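Trarkix Tabletop Episode Recorder
Simulated collection environment for pick-and-place learning

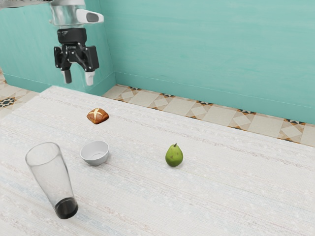 Trarkix rendered workspace with open gripper, bread roll, bowl, glass and pear.

Trarkix is the simulated data collection package supplied by Grorkham to laboratories and engineering teams that train manipulation policies. An operator guides the simulated arm through a task, and the software stores each attempt as one complete episode, with camera views, joint positions, gripper state and the written instruction kept on a common clock.

Wall colors, floor patterns and table coverings may be changed between episodes without altering the task itself. Objects are drawn from a library of 51 household and food items. Starting positions may be set by hand or assigned at random within limits chosen by the operator.

Included with each license
Scene editor and object library
Episode recorder with replay and trimming
Review tool for accepting, rejecting or relabeling episodes
Export utility
Operator manual, revision 07/06/2021

Recording and review
A trained operator can be expected to record around 42 short episodes in an hour. Failed attempts are retained by default and marked as such. They may be left out at export. Each station supports up to three camera views, and two stations may write to the same project.

Operator control
Episodes may be recorded with the Georgiev hand controller, sold separately, or with a keyboard. Keyboard control is intended for scene checks and is not recommended for full collection work.

Training and support
Operator training is offered at the Skalville office or by remote session. Inquiries regarding licensing and training should be directed to Dionysis Psarras, Product Support, Grorkham.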